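How do you teach a robot to press a button?

You probably learned to tie your shoes by watching someone do it slowly. Then you had a go, got it wrong, and had another go. Many robots learn in much the same way. A person shows them the job, again and again, until the robot can copy it.

This page is about one way of showing. It is called remote control teaching. Grown-ups who do it for work often call it teleoperation. "Tele" comes from an old Greek word meaning "far off".

Who does the teaching?

Kamil Hudec teaches robots at a workshop in Zemdale. He sits at a desk and holds a controller in each hand. When he moves his right hand forward, the robot's right hand moves forward. When he squeezes the trigger, the robot's fingers close. If he stops, the robot stops.

Kamil sees what the robot sees. The picture on his screen comes from a camera close to the robot's hand. That helps him with small jobs, but it also means the robot's own fingers can get in the way of his view. Sometimes he has to tilt the hand a little before he can see what he is reaching for.

Practising in a pretend room

Kamil's robot does not always need to be real. A lot of the teaching is done in a simulation, a pretend place made by a computer, a bit like a video game. The walls, the machines and the robot are all drawn by the computer. If the robot bumps into something, no one has to mend it. 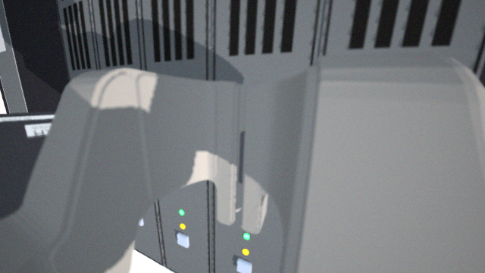

One of the jobs is to work on server racks. A server is a computer with no screen of its own. Servers are kept in tall metal frames called racks, and they look after things like websites, messages and games. They get warm when they are working, so they need slots to let air through. Many have small lights as well, so that people can check on them quickly.

The job sounds easy. Move the hand to the right server, line up one fingertip with the button and push. Then move the hand away.

For a robot, each part can go wrong. It might stop too soon and press nothing but air. It might push too hard. Two servers side by side can look just the same, and the robot might choose the wrong one.

What gets saved?

Each time Kamil does the job, the computer saves what the camera saw and how the hand moved. One full go is called a demonstration, or a demo for short.

Kamil records 30 demos and then has a rest, because his arms get tired. He does not do them all the same way. Sometimes the hand starts high up and sometimes low down. Sometimes the rack is moved a little to one side. If every demo were the same, the robot would only know how to do the job from one spot.

For this job the team collected 1573 demos. Bořivoj Oravec checked them. He took out the ones where the finger had slipped or the wrong button had been pressed, so the robot would not copy those mistakes.

Then what happens?

A computer program looks through all the good demos and hunts for patterns. When the button is on the left, Kamil moves left. When the fingertip is very close, he slows down. After enough of this, the program can try to move the hand by itself.

The first tries are often poor. In March the robot had 70 tries on its own and missed many of them. Kamil looked at where it went wrong and recorded more demos of the hard parts.

Try it yourself

Put a cup on a table. Ask a friend to close their eyes and be the robot. Tell them how to move their hand until one finger touches the rim. Use only these words: left, right, up, down, forward, back, stop.

Now swap over, and move the cup before you start.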